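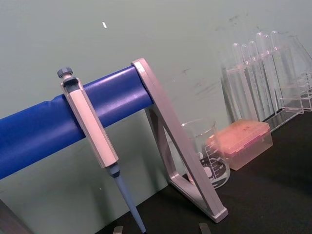 Ausgabe 176

Start Tickets Wissensbasis Änderungsprotokoll Anmelden

Lesezeit: 6 Minuten

Vorgang: Veraltete Artikelfassungen nach dem Redesign der Website
Status: geschlossen
Priorität: 2
Gemeldet von: Lamisi Ackah (Redaktion Caltska)
Bearbeitet von: Theophilus Appiah (Technik)
Eröffnet: 13. Februar

Fehlerbild

Seit der Umstellung auf die neuen Seitenvorlagen liefern einzelne Artikelseiten nach dem Speichern im Redaktionssystem Monia weiterhin die alte Fassung aus. In der Vorschau ist der Text korrekt, auf der öffentlichen Seite nicht. Betroffen sind Artikel in den Rubriken Laborpraxis und Messtechnik. Die Startseite und die Rubrikübersichten zeigen die neue Überschrift sofort, nach dem Klick erscheint der alte Text mit der alten Überschrift. Eingeloggte Redakteure sehen den Fehler nicht.

Erwartetes Verhalten: Nach dem Speichern wird die Artikelseite im Zwischenspeicher verworfen und beim nächsten Aufruf neu erzeugt.

Umgebung

Redaktionssystem: Monia, Produktivinstanz
Zwischenspeicher: Casgate, zwei Knoten hinter dem Lastverteiler
Vorlagen: neues Layout, ausgerollt im Dezember
Vorhaltezeit für Artikelseiten: 900 Sekunden

Verlauf

Eintrag 1, Ackah
Fehler tritt bei mir nicht bei jedem Aufruf auf. Im privaten Fenster kommt mal die neue, mal die alte Fassung. Browser-Cache ist geleert, anderer Browser verhält sich gleich. Ein Kollege im Homeoffice sieht dasselbe. Nach einer Weile stimmt die Seite dann überall, bei Korrekturen an Messwerten ist uns das aber zu spät.

Eintrag 2, Appiah
Nachgestellt mit einem Testartikel. Antwortkopf bei mehreren Abrufen hintereinander verglichen. Knoten A liefert nach dem Speichern die neue Fassung, Alter des Objekts beginnt wieder bei null. Knoten B liefert die alte Fassung weiter, Alter läuft durch bis zum Ablauf der Vorhaltezeit. Der Wechsel zwischen alt und neu erklärt sich damit durch den Lastverteiler, der die Anfragen ohne Sitzungsbindung verteilt. Eingeloggte Benutzer umgehen Casgate über das Sitzungs-Cookie und sind deshalb nicht betroffen.

Eintrag 3, Appiah
Protokoll von Monia geprüft. Die Löschanforderung wird bei jedem Speichern erzeugt und an beide Knoten geschickt. Beide antworten mit Status 200. Auf Knoten B wird die Anforderung also angenommen, findet aber offenbar kein passendes Objekt. Manuelles Löschen per Kommandozeile mit dem vollständigen Pfad funktioniert auf beiden Knoten.

Eintrag 4, Ackah
Zur Eingrenzung von unserer Seite: Meldungen und Produkttests sind sauber. Alle fehlerhaften Artikel, die wir gefunden haben, tragen einen Umlaut in der Adresse. Ältere Artikel mit umgeschriebenen Umlauten (ae, oe, ue) aktualisieren sich normal.

Eintrag 5, Appiah
Bestätigt. Mit dem neuen Layout wurde die Adressbildung geändert, Umlaute bleiben seitdem erhalten und werden prozentkodiert. Der Browser schickt die Kodierung in Großbuchstaben (%C3%BC). Das Modul Agbenyega, das in Monia die Löschanforderungen zusammensetzt, erzeugt Kleinbuchstaben (%c3%bc). Knoten A normalisiert den Pfad vor der Bildung des Schlüssels. Auf Knoten B fehlt diese Regel. Für Casgate sind das dort zwei verschiedene Objekte, gelöscht wird das nicht vorhandene.

Eintrag 6, Appiah
Konfigurationsstände der Knoten verglichen. Die Normalisierung wurde auf Knoten A während der Tests zum Redesign von Hand eingetragen und nicht in das Repository übernommen. Knoten B ist später aus dem Repository neu aufgesetzt worden und hat die Regel deshalb nie bekommen.

Zwischenlösung

Vorhaltezeit für die beiden betroffenen Rubriken vorübergehend herabgesetzt. Die Last auf dem Anwendungsserver steigt dadurch messbar, bleibt aber unter der Alarmschwelle. Für dringende Korrekturen kann die Redaktion den Knopf »Seite vollständig verwerfen« in der Seitenleiste benutzen. Dieser Weg läuft nicht über Agbenyega und funktioniert auch bei Adressen mit Umlaut.

Behebung

1. Regel zur Pfadnormalisierung in das Repository aufgenommen und auf beide Knoten ausgerollt.
2. Agbenyega so angepasst, dass die Kodierung durchgehend in Großbuchstaben erfolgt.
3. Zwischenspeicher auf Knoten B einmalig vollständig geleert, außerhalb der Hauptnutzungszeit.
4. Vorhaltezeit wieder auf 900 Sekunden gesetzt.

Reihenfolge bitte beibehalten, falls das auf der Testinstanz wiederholt wird. Wird der Zwischenspeicher vor dem Ausrollen der Regel geleert, entstehen dieselben Objekte unter den alten Schlüsseln neu.

Prüfung

Testartikel mit ä, ö, ü und ß in der Adresse angelegt, gespeichert, geändert, erneut gespeichert. Beide Knoten direkt abgefragt, am Lastverteiler vorbei. Neue Fassung jeweils beim ersten Abruf. Gegenprobe mit einer Adresse ohne Umlaut ebenfalls in Ordnung.

Eintrag 7, Ackah
Von uns geprüft, auch mit Bildtausch und geänderter Bildunterschrift. Passt. Eine Rückfrage: In der mobilen Ansicht fehlt bei manchen Artikeln der Zeitstempel »aktualisiert am«. Hängt das damit zusammen?

Eintrag 8, Appiah
Nein, das ist ein Fehler in der Vorlage, das Feld wird unterhalb einer bestimmten Fensterbreite ausgeblendet. Bitte als eigenen Vorgang anlegen, Komponente »Layout«.

Offen

Abgleich der Konfiguration beider Knoten gegen das Repository soll künftig automatisch laufen. Abweichungen gehen als Warnung an die Technik. Umsetzung im Vorgang zur Casgate-Wartung, dort weiterverfolgen.

Kontakt | Impressum | © Caltska | Nach oben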